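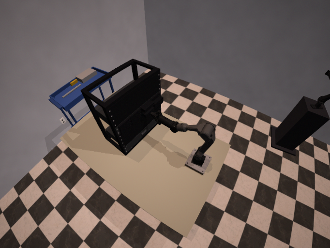 Readers of the Gristard newsletter were once told, in an unsigned letter, that a rack is "only a shelf with rules", and the phrase has stuck among people who look after them. The **equipment rack** is a standard frame for holding electronic gear, and the rules are what make it such a splendid idea. Gear from one maker can be bolted above gear from another, in another country, decades later, and the holes still line up!

## Origins

Racks grew out of the railway signalling and telephone trades, where relays had to be mounted in large numbers and swapped quickly. The common front panel width, 19 inches, was in use by the early twentieth century and has outlived nearly everything first fixed to it. Radio studios took it up, then laboratories, then computer rooms, and touring musicians put it on wheels.

## Sizes

Height is measured in rack units, written U, each of 1.75 inches (44.45 mm). A thin network switch takes 1U, while a deep file server may need 2U or more. Holes on the posts repeat in a pattern of three for every unit, with uneven gaps between them — a lovely bit of design once you have learnt to spot it, and maddening on the day you start one hole too low.

## Types

Open racks come with either 2 posts or four. The first kind is light and suits patch panels and small switches. The second carries heavy equipment from both front and back, and can take sliding rails so that a machine may be pulled out for repair.

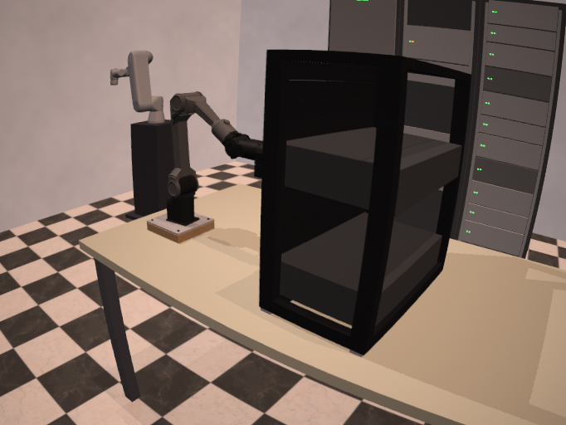
Closed cabinets add doors and side panels, which keep out dust and stray fingers but make cooling harder work. Blanking panels are fitted over unused spaces to stop warm air drifting round to the front again.

## Local use

The old telephone exchange at Clillitz kept 70 racks in service until the building closed, and several went to the sound archive in Cuevas, where they now hold tape machines. The Florkura workshop still makes frames to order and tests its largest model with a load of around 500 kg. Its welded joints are much admired, and older frames are often sent back there for new feet.

## See also

- Rack unit
- Cage nut
- Patch panel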